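# Perguntas frequentes do Clube de Manipulação da Escola Nigam

A lista cresce toda vez que alguém escreve com uma dúvida boa. Se a sua não estiver nela, mande assim mesmo!

## Preciso saber programar para entrar?

Não. Metade da turma chegou sem nunca ter escrito uma linha de código, e tem gente que até hoje prefere a parte mecânica (apertar parafuso, passar cabo, desenhar suporte). Quem quiser programar começa com Python, no ritmo que der, sempre em dupla com alguém mais antigo do clube.

## Quando são os encontros?

Toda quinta-feira, das 14h às 17h, na sala dos fundos do laboratório de ciências, em Wasovville. Os primeiros minutos são de conversa: cada dupla conta onde parou e o que quer tentar. Se você só puder chegar às 15h, venha do mesmo jeito.

## O que vocês fazem, afinal?

Este ano o projeto se chama Saltow: dois braços robóticos que pegam, separam e empilham blocos de madeira. Parece brincadeira de criança pequena, e é justamente aí que fica divertido! Uma criança ajeita os dedos sem pensar quando o bloco está meio torto. O braço precisa aprender isso, e quem ensina somos nós, movimento por movimento.

## Como assim, "ensinar"?

Uma pessoa conduz os braços e faz a tarefa inteira enquanto o computador grava os movimentos e as imagens das câmeras. A gente chama cada gravação de demonstração. Já temos 730 guardadas, e a meta até a competição é fazer mais 190. Depois usamos esse material para treinar o modelo e vemos como ele se sai sozinho. Às vezes vai lindamente, às vezes o braço belisca o ar com toda a convicção do mundo.

## Errar uma demonstração estraga alguma coisa?

De jeito nenhum. Marque como "ruim" na planilha, escreva em uma frase o que houve ("peguei pela quina", "empurrei o bloco do lado") e faça outra. O professor Bakari Ogola gosta tanto das ruins que já montou uma aula inteira em cima delas.

## Onde ficam as câmeras?

Temos câmeras pequenas nos punhos dos braços e uma fixa que pega a área de trabalho toda. As de punho enxergam muito bem o que está entre os dedos da garra e muito mal o resto, por isso vale treinar o olho comparando as duas visões. Quem entra no clube costuma se perder nas primeiras vezes: o bloco que na câmera fixa está lá no meio aparece, na do punho, espremido num canto. Com duas ou três tardes, acostuma.

## Que competição é essa?

A Copa Plodeck de Manipulação, em setembro. São três provas: separar por cor, empilhar e a prova surpresa, que só é revelada no dia. Cada prova vale 100 pontos, e um bloco que cai da pilha desconta cinco. A equipe que vai para a mesa tem quatro pessoas, mas o clube inteiro viaja junto e ajuda na preparação.

## Posso ver como é a célula de trabalho antes de me inscrever?

Claro! A porta fica aberta nas quintas. Para quem mora longe, vai um pouco do treino com os blocos:

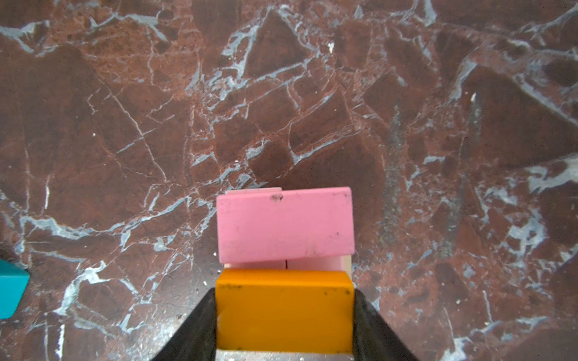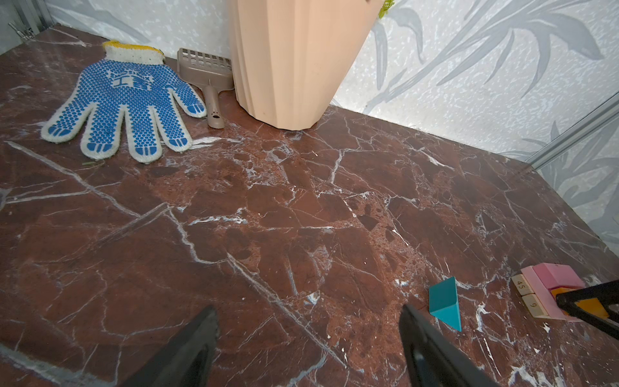
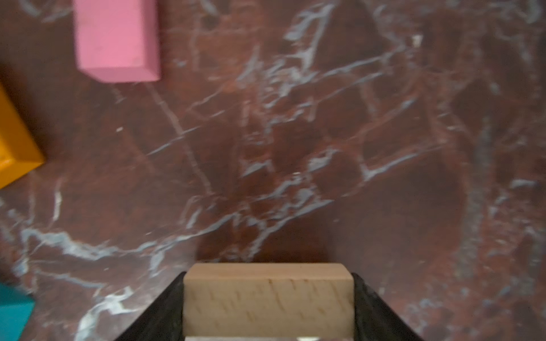
Agora pela câmera fixa, com os dois braços: 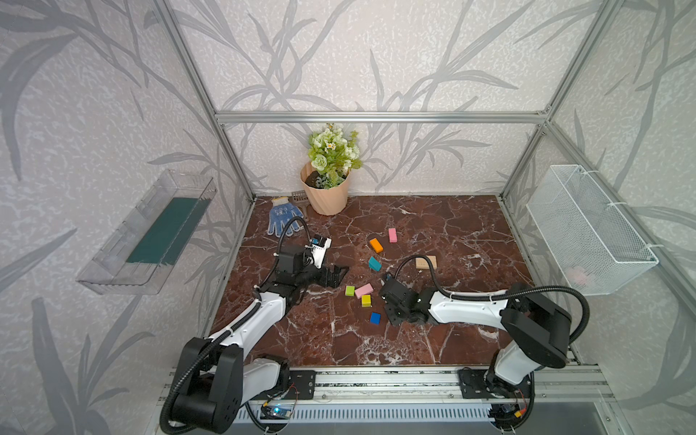 Na primeira visita, a gente convida todo mundo a conduzir um braço por uns minutos, com alguém do clube ao lado. Comece devagar, abra bem a garra antes de descer e só feche quando os dois dedos estiverem na altura do bloco. É muito comum querer corrigir tudo de uma vez (subir, girar e fechar ao mesmo tempo!) e acabar brigando com o braço. Um movimento por vez funciona melhor.

## O que devo levar?

Caderno, cabelo preso se for comprido e nada de pulseira ou cordão solto perto dos braços. Notebook ajuda, mas temos alguns para emprestar.

## Os blocos ficam sempre no mesmo lugar?

Não, e por favor não arrume demais. A cada demonstração mudamos a posição e o ângulo. Se tudo começar igualzinho, o modelo decora aquele arranjo e se atrapalha quando a gente vira um bloco de lado. Booker Alcantara, do segundo ano, fez um sorteador de posições que roda no celular, e dá para pedir o link a ele.

## Quanto custa?

Nada. As peças são compradas pela escola, e o ônibus da competição também.

## Como me inscrevo?

Passe na sala numa quinta ou deixe seu nome na secretaria, com turma e e-mail. Alunos do primeiro ano precisam da autorização assinada por um responsável, e o formulário pode ser retirado na própria secretaria.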